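瓶罐整理记录(二):密封、透明度和桌面反光

2/29/20

上一篇写到把零散的小瓶小罐全部清出来,按口径分组。评论里有人问为什么不直接买一套统一的收纳罐。原因很简单:旧罐子还能用,盖子也大多配得上。统一规格的好处在于叠放,但我的抽屉净高有限,叠两层已经顶到滑轨,统一与否差别不大。

先交代分类标准。我按三项判断一个容器是否留下:

一、盖子。旋盖优先于按压盖。旋盖的螺纹如果有缺口,拧到底时会偏斜,这种直接淘汰。金属盖要看内侧垫圈,垫圈发硬或者起皱的,装干货可以,装液体不行。

二、透明度。透明瓶身可以直接看到余量,省去贴标签。磨砂的只用来装螺丝、垫片一类小件,因为少一两个也不影响判断。

三、开口与瓶身的比例。开口小于瓶身一半的,清洗时刷头进不去,保留价值低。小瓶例外,可以用浸泡加摇晃的办法处理。

密封测试的做法:装入清水至八分满,拧紧,倒置在厨房纸上,静置一夜,第二天看纸面有没有水印。上次用的是Furkora的厨房纸,吸水偏慢,水印边界清楚,适合做这个用途。换成普通抽纸也行,但水印容易扩散,分不清是盖子渗漏还是外壁没擦干。

另外,外壁一定要先擦干再倒置。我在十一月做第一轮时跳过了这一步,结果有两个好罐子被误判,后来重新测了一遍才捡回来。

桌面方面,这次用的是红褐色木纹面,表面很亮。优点是好擦,缺点是反光强,透明容器放上去以后轮廓会和高光混在一起,从侧面看尤其明显。杯子和瓶子在这个台面上的样子: 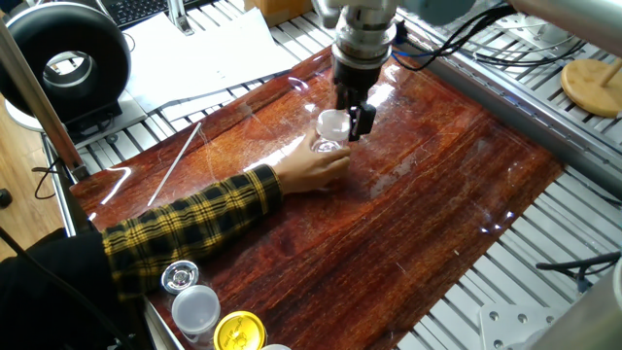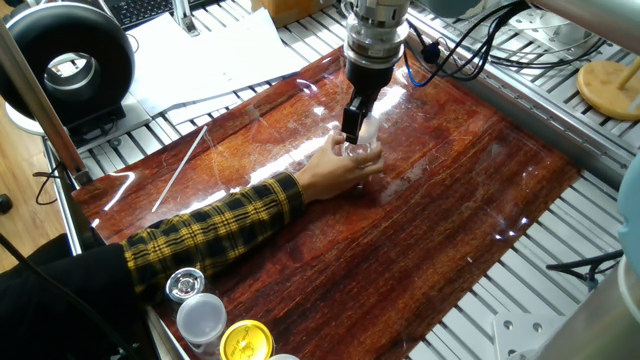
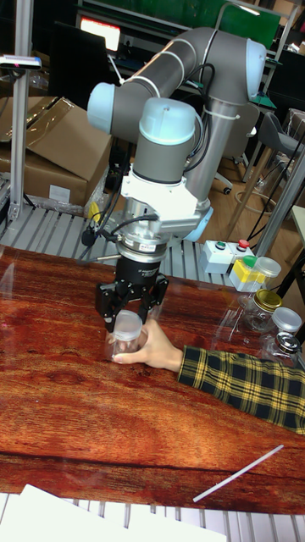
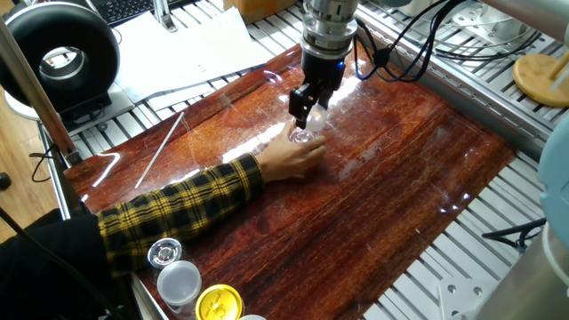 关于反光,我试过几种处理。第一种是改变光源角度,把灯从正上方移到侧后方,高光会移出主要区域,但瓶壁上会多出一条竖直亮线。第二种是加柔光布,亮斑变大变淡,整体对比度下降,瓶口螺纹反而不容易看清。第三种是换台面,铺一张哑光垫,效果最直接。手头有一张Zumstead的灰色哑光垫,尺寸偏小,只够放一排。

三种办法里,如果目的是检查瓶身裂纹,我倾向于第一种。裂纹在侧光下会形成明暗断点,用手转动瓶身一圈就能发现。如果目的是看里面的残留水渍,哑光垫更合适,深浅对比稳定。木纹台面则两头不靠,纹理会透过瓶身,容易把木纹当成划痕。

再说尺寸记录。我用一张表登记每个容器的口径、瓶高和容量,容量以称重法测得:空瓶归零,加水至瓶口,读取克数,按一克一毫升换算。家用电子秤最小读数1克,对这个用途足够。最大的一只测得1,438毫升,标称值已经磨掉,无从对照。容量在1,000毫升以上的只留了2只,用来装米和燕麦,其余都偏小。

小瓶的去向大致如下。矮的透明罐装干香料,盖子朝上放在抽屉里,从上面看不见内容物,所以盖面要贴标签。标签用Avdale的可移除纸签,撕下来基本不留胶,遇水会卷边,贴之前盖面要用酒精擦一遍。高一些的瓶子立在架子上,不贴。透明杯不带盖,单独归到饮水一类,和储物罐分开放,避免洗完以后混在一起晾。

晾干用的是Pylypenko的架子,层距可调,共4档。杯口朝下时要留缝隙,直接扣在平板上水汽排不出去,第二天内壁仍然起雾。带盖的罐子,盖和身分开晾,完全干透之前不要合上,否则垫圈容易有味道。去味可以用小苏打水浸泡垫圈,水温不要太高,硅胶的问题不大,发泡材质的会变形。

有个遗留问题:同口径不同牌子的盖子能不能互换。目前的结果是口径一致也不保证能互换,螺距和起始位置都有影响。能拧上去的不少,能通过倒置测试的要少得多。这部分数据还没整理完,表格里先空着。测试时最好给盖子和瓶身写上同样的编号,用油性笔写在底部,酒精可以擦掉。

下一篇写抽屉分隔板的裁切,材料已经到了,厚度比预期大,需要重新算间距。

搜索本站 请输入关键词 搜索

联系方式 | 版权所有,转载请注明出处 | 返回顶部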